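About Stutach

Most companies that work on robot learning have a page like this one, and most of those pages promise a machine that folds your laundry by spring. We have no such date to give you. Stutach writes software for perception and planning, mostly the parts that decide where a gripper is, where it ought to go next and whether the first answer can be trusted. There are 8 of us, and we argue a lot about the third part.

Adwoa Darko started the company after years of reading demo reels the way an accountant reads receipts. Ilir Nikolaidis joined a few months later to write the planner, and rewrote it in September when it got good at the wrong things.

What we make

Prarninus is our tracking tool. It takes views from a head camera and from the grippers and works out one set of poses for everything. Printed markers give it something firm to hold on to. We know markers are out of fashion. We've tried the marker-free methods, and some of them are fine until an arm gets in the way.
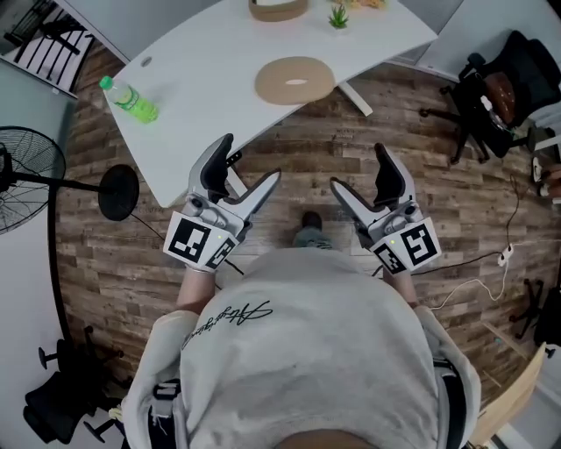 Two grippers, each with marker tags on a white cube mount.

Quaye is the planner. It learns from people doing a task by hand, and it is slower than the ones you'll see advertised. Part of that is our fault. The rest comes from a check that runs before each grasp and refuses to go on if the views disagree by more than 3 millimeters. Customers ask us to loosen that number. We let them, in their own copy, and the log keeps a note of it.

Why soft things

Rigid blocks make everybody's software look clever. We prefer items that have a front, a back and a hole in the middle, because a shape model that has only seen boxes will happily plan a grasp through thin air.
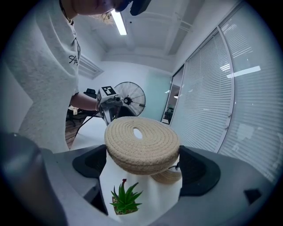 Coiled rope disc between the fingers, from the gripper's own camera.

How we test

Planning for two hands is where our doubts pile up. Each arm can have a perfectly good path and the pair can still be useless together, so Quaye scores them jointly or it doesn't score them at all. A round rope piece with one gripper on either side, upper fingers near the top and lower fingers reaching in underneath, is the sort of pose we feed it — one hand's plan makes little sense without the other's.

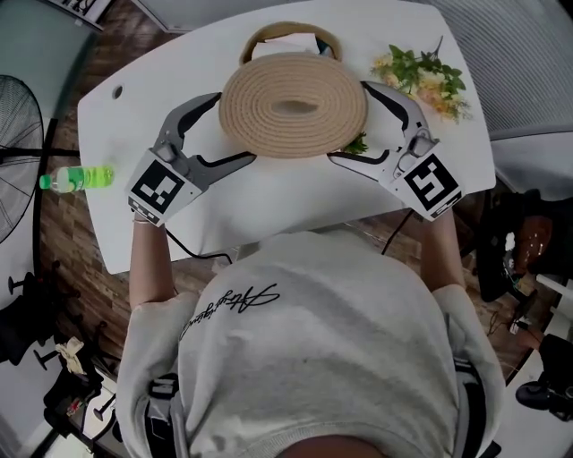 Contact timing is the weak spot in our planner right now. With the woven piece bracketed from left and right like that, the estimate of which finger touches first still depends too much on the view from overhead. Ilir thinks it is a calibration problem. Adwoa thinks it is a modeling problem. The issue has been open for 21 weeks.

We don't publish a success rate without the list of failures next to it. A run of 100 trials on one desk tells you about that desk, and we'd rather say so than round it up.

Flimley, our replay viewer, came out of this. It lines up the different views of a recording and lets you step through them together. It is plain to look at and gets more use than anything else we've written.

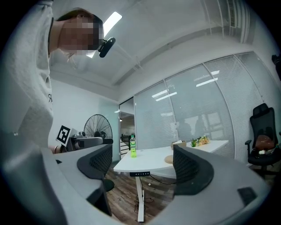 View between the open fingers, toward the desk.

Working with us

We take on a small number of outside projects, mostly labs and equipment makers who already have recordings and don't believe what their software says about them. Send a short description of the task and a sample of your worst data. The good data can wait until we've talked.

We're not hiring for sales.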